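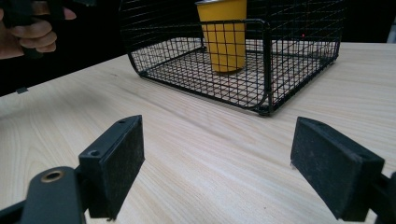 Speaker notes, perception-to-planning talk, 2024-02-10

Start without the title slide. Just say hi, say I work on the software side at Huvon, and that I'm going to spend the whole slot on wire baskets. Wait for the laugh. If there isn't one, keep going.

So, the cup. It's yellow, it's standing upright, and you and I can find it in no time at all. What our old segmenter found was a stack of little yellow squares with black lines between them. It gave each square its own label if you let it! We'd ask the planner for a grasp and it would happily plan for one of the squares.

Explain the two separate problems here, because people always mash them together:

First one is depth. Thin black wire against a dark background gives you almost nothing back. The side of the basket that runs off into the dark is the worst of it – parts of that mesh are hard to pick out even by eye. So the map says free space, and the planner believes the map.

Second one is the mask. Where the wire crosses in front of the cup, the wire wins, and the cup gets chopped up.

Then say what we did about it. (Don't read the config file out loud this time.) We stopped asking for the mesh. The tracker in Hovix now looks for the thick rods only: the top rod on the front panel, the corner post, the long one along the base. Those are fat enough to hold on to from one view to the next. Once we've got them we fit flat panels between them and call every panel solid. Is it true? No, a panel is mostly holes. But I've never wanted to put a finger through one of those holes, so I'm fine with the lie.

For the mask, we merge pieces if they share a color model and they sit behind the same panel. It's about 400 lines of code and most of that is handling the edges. Credit Hooman Moradi for the merge step, he wrote the first version on a train and it's still mostly his.

Talk about the fingers next. They're big blocks, wide inner faces, and they're sitting in the bottom of the view all the time. We mask them out with a fixed template plus a bit that moves with the opening width. If you're doing this at home, redo the template when the pads get scuffed and dusty. Ours went lighter over time and the old threshold started letting bits of finger through as obstacles. The planner then refuses to move, since it thinks it's already in a collision. That cost me 2 days in October and I'm still a little sore about it.

Planning part, keep it short. Approach from above, always. We keep a margin of 6 mm off the panel planes on the way in and relax it on the way down. I tried reaching in over the low front and the wrist kept wanting to go where the top rod is.

Somebody at Dembridge asked about stopping the search early when the cup's top runs out of view. Good question, answer it here: we don't plan on a partial rim. We ask for another view first, and we cap that at 31 frames before giving up and calling for a person.

Show the Bouchard replay tool if there's time. Scrub slowly, the projector at the last place made the thin wires vanish completely.

Questions. Have the panel-fitting slide ready, somebody will want it back up. Drink some water.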